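Folding Polo Shirts: Your Questions, My Answers

I get asked about shirts more than anything else on this site, which still surprises me a little. I worked the folding table at Dunleavy for two years, and I've been fussy about collars ever since. These are the questions that land in my inbox most often. If yours isn't covered, write to me and I'll try to add it.

Do I need to button a polo before I fold it?

I do the top button and leave the rest alone. It's enough to keep the collar from sliding off to one side when you flip the shirt over. If you're going to wear it tomorrow, skip it!

How big should the finished rectangle be?

Whatever fits your shelf. I know that's an annoying answer, but go measure the shelf first and fold to that. At home mine is shallow, so I fold the sides in to the width of the collar and then bring the hem up in thirds. Deeper shelf? Fold in half and stop there. I like the buttons and collar on top, so I can tell my polos from my T-shirts without pulling the whole pile out.

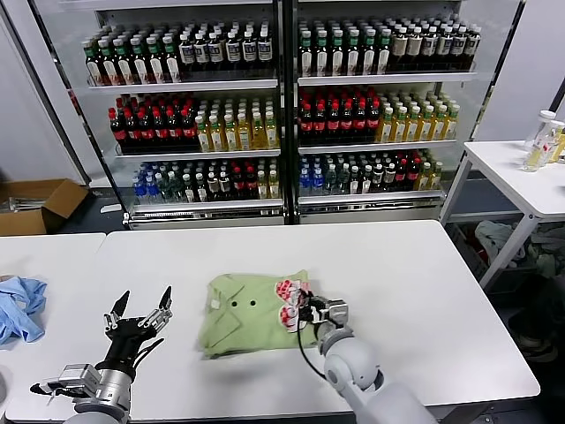 Light green polo, folded with the collar open and the buttons on top.

My folded shirts come out lumpy along the bottom. What am I doing wrong?

Probably nothing terrible. The hem is the thickest part after the collar, and it likes to bunch when you bring it up. Before the last fold, run the side of your hand from the middle out to each edge. Then fold, and give it one more pass. I used to tug at the corners instead and it only made things worse — jersey stretches, and then you have two long ears sticking out.

What about a shirt with a print on it?

Fold it so the crease misses the print if you can. On a big chest graphic you can't always, so I go for a wider, squarer fold and leave as much of it flat as possible.
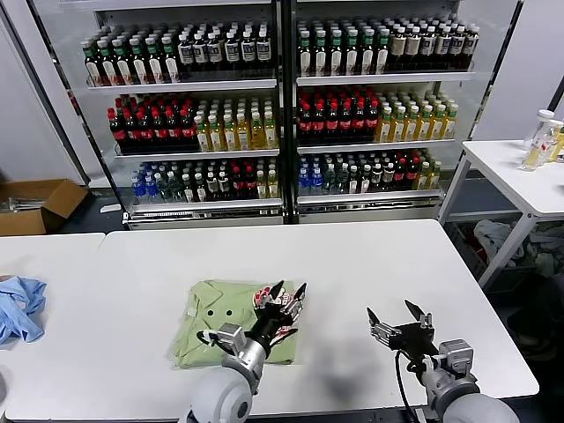

The other thing I'd say is don't stack anything heavy on it. Thick prints can stick to themselves in a warm closet, and peeling them apart is no fun. A sheet of plain tissue between shirts helps a lot. I buy the Stinda packs, 50 sheets in each, and a pack lasts me most of a year (I reuse them until they give up).

Can I fold on the bed?

You can, and I did for years, but a table is so much easier. The mattress sinks, the shirt sinks with it, and your straight lines wander off. Any smooth table that's longer than the shirt will do. Mine is a white Brollance with a matte top, and I like it mostly for being wide enough to spread out a sleeve without it dangling.

Should I flatten everything first, or fold straight from the pile?

Flatten first. If the shirt is all bunched up, take it by the shoulders, give it one good shake and lay it down with the collar away from you. 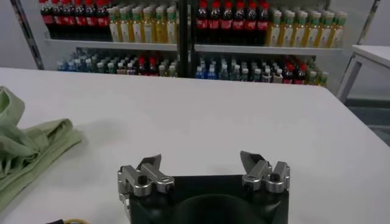
Page 2 of 3

Then smooth it from the top down. Find the side seams and get them lying where they belong, since a twisted seam will pull your whole fold crooked. Older shirts twist more — mine from the Dunleavy days are practically corkscrews — and with those I go by the shoulders and ignore the seams completely.

Do folding boards work?

They do! I have a Flustex one and I used it every laundry day for months. It's great if you want every shirt the same width. I've drifted back to folding by hand, mainly out of laziness, because the board lives behind the dryer and I'd have to go get it.

Where do I grab the shirt for the first fold?

At the shoulder, halfway between the collar and the sleeve seam, and at the hem straight below that. Pinch both spots and bring them over together. Take just the edge of the fabric, both layers, and keep your grip light.

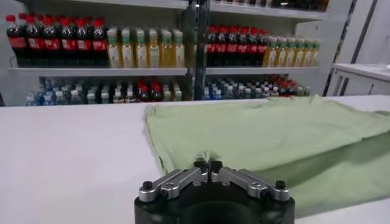 How do I keep the collar from going flat?

Stand it up, fold it back down along its own crease, and alternate directions in the stack so the collars don't all sit on top of each other. I don't pile more than five or six polos high. For the good ones, use a hanger and forget about folding.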